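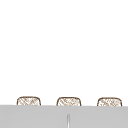
September, evening. Rain until nine, then dry with a bit of wind from the west.

Up at half past five because the pressing slot at Ploststead was for eight and the apples still had to be loaded. I had meant to do it last night but it was dark by the time I finished picking and my back had gone stiff. The sacks were in the lean-to under the old curtain. No sign of mice. Two sacks had gone soft at the bottom where I put the windfalls in first, so I tipped them out on the path and sorted them by torchlight. Threw the brown ones over the hedge for the blackbirds.

The van took two goes to start. It wants a battery before winter and I have known that since March. Got everything in with the back seats out and the last sack on the passenger seat with the belt round it, otherwise the alarm goes all the way there.

The bridge over the Ollel was open again, thank goodness. They had it shut most of August and the way round by the quarry adds a good half hour. The river was high and the colour of tea. A heron on the weir. Stopped at the garage for diesel and a bacon roll, ate the roll in the van, got grease on the booking form.

The pressing place is the same shed as last year but they have moved the weighbridge scale inside, so you no longer stand in the wet. My lot came to 337 kilos. Last year I only managed half of that, though last year was the frost in May and the Bramley at the bottom gave me nothing at all. This year it was the Bramley that did the work. The two by the gate were poor, small fruit with a lot of scab, and I am wondering whether to take out the left-hand one. It leans more each year and shades the beans.

Gaëtan Ferrand was there before me with his trailer. He has the old orchard behind the chapel on a lease now and seems to be making a proper go of it. He had 595 kilos and was cross about it, as he had reckoned on more. Badgers, he says, or people. He thinks people. Somebody has been in through the bottom fence and the low branches on that side were stripped clean, which badgers don't do as far as I know. I told him to ask at the farm whether they had seen a vehicle. He said he had asked and they had seen nothing, but they would say that.

We talked while the washer ran. He wants to graft over six of his Golden Delicious to something with some acid in it and asked if he could have wood off my unknown tree, the one by the shed with the striped fruit. I said he could have as much as he liked in January. I still don't know what it is. I took three of them to the identification table at the apple day years ago and got three different answers from the same man. It keeps until February and cooks to a froth, and that's all I need to know about it really, but I would like a name for it in the book.

The press broke down at ten. It's a Veltari, second-hand from somewhere abroad, and the bladder had come away from its seat on one side. The young man who runs it took the lid off and looked at it for a while, then went to phone his father. Father came with a socket set and a tin of something and had it going by quarter to eleven. In the meantime we all stood round drinking tea. A woman from the far side of the hill was behind me with pears, first time she had brought any, and was worried they would go brown while she waited. Father told her to come in front of me if she liked. I didn't mind, though I would have preferred to be asked. Her pears didn't take long. The juice came out thin and very sweet and she gave us each a cupful.

Mine ran well once it started. Cloudy at first and then a good deep gold. I tried it straight off the pipe before the Bramleys went in and it was too sweet for me, and then after and it was right. Next year I will tell them to mill the lot together from the start, mixed in the hopper, as the early bottles and the late bottles won't taste the same and I shall have to remember which are which. I put a pencil cross on the labels of the sweet ones. I hope I remember what the cross means. Writing it here so that I do: CROSS = SWEET.

They had put the price up per bottle, which I had been warned of. The pasteuriser was bought on a loan and the electric has gone up for everybody. Still cheaper than the shop and it's my own apples. Paid in cash and he gave me the odd pence back in a paper bag with a couple of doughnuts from his mother.

One bottle burst in the bath. Not one of mine, one of the pear lady's.

Left a little after one. I kept back 16 litres unpasteurised for cider, in the two plastic drums, and drove home at thirty with the drums wedged between crates. It still slopped. There is juice in the channel of the van door and I will have to get at it with a hot cloth tomorrow or it will be all wasps.

Unloaded on my own. I have got the crates down the cellar steps but not on to the shelf. Had to stop three times. I have decided I will not carry two crates at once again, whatever the weather is doing. Knee is up a bit tonight.

Lunch at three, bread and cheese and one of the doughnuts. Then set up the cider. Washed out the demijohns with the sterilising powder and rinsed them until they stopped smelling of swimming baths. Found I was one airlock short, so the last jar has a wad of cotton wool in its neck, the way Dad used to do it. He never owned an airlock in his life. I took a reading with the hydrometer and it was 1.052, better than I expected after such a wet August. Half the jars have yeast from a packet and the other half I am leaving to get on with it by themselves. I did that the year before last and the wild ones were slower but nicer, apart from one that went to vinegar, and the vinegar was good.

They are on the floor of the back bedroom along the wall, on newspaper, with the door shut so the cat can't get at the cotton wool. It's the coolest room that isn't actually cold. I shall sleep with the landing window open for the smell.

Post had come. A letter from the water company, a seed catalogue (already!) and a card from Hamada's about the boiler service, which they want to do in the first half of October. I rang and got a morning. The girl said between eight and twelve, and to clear the cupboard beforehand. The cupboard has all the jam jars in it. So that is a job.

On jam jars, I had better get on with the chutney this week. There is most of a sack of bruised ones that I held back from the press and they won't wait. Onions I have. Vinegar I have. Sultanas I haven't, and I am down to the end of the brown sugar. I may do it without sultanas and put in the last of the dates from Christmas. Need to look out the big pan, which I lent up the road in July and have not seen since.

Walked down to the bottom of the garden before it got dark to see what was left. More than I thought. There is a fair crop still on the top of the Bramley where I can't reach without the long ladder, and I am not going up the long ladder by myself. Gaëtan said he would come over one afternoon and hold it, or go up it. I would rather he went up it. He can have half. The grass under the tree is full of holes from the wasps and slugs eating the drops, and there was a red admiral sitting on a rotten one with its wings flat, not bothered by me at all.

Also noticed that the tie on the young Russet has cut into the bark. Loosened it and turned it round the other way. It should have been done in spring. It has made good growth in spite of me and had one apple on it, its first, which I picked and ate on the way back up. A bit early. Dry and nutty at the skin, hard in the middle. In three weeks it would have been very good, but in three weeks something else would have had it.

Things to do:

- battery for the van
- airlock, and get a spare
- hot cloth round the van door
- crates on to the shelf, one at a time
- ask about the big pan
- sugar, sultanas if they have any
- write to Gaëtan about the ladder, he doesn't answer his phone

Supper was soup from the freezer with no label on it. Leek, I think. Opened one of the crossed bottles to have with it and it's still too sweet, but cold it isn't bad. I can hear the jars from here if I turn the wireless off, or I imagine I can. It is too early for them to have started. Bed at half nine.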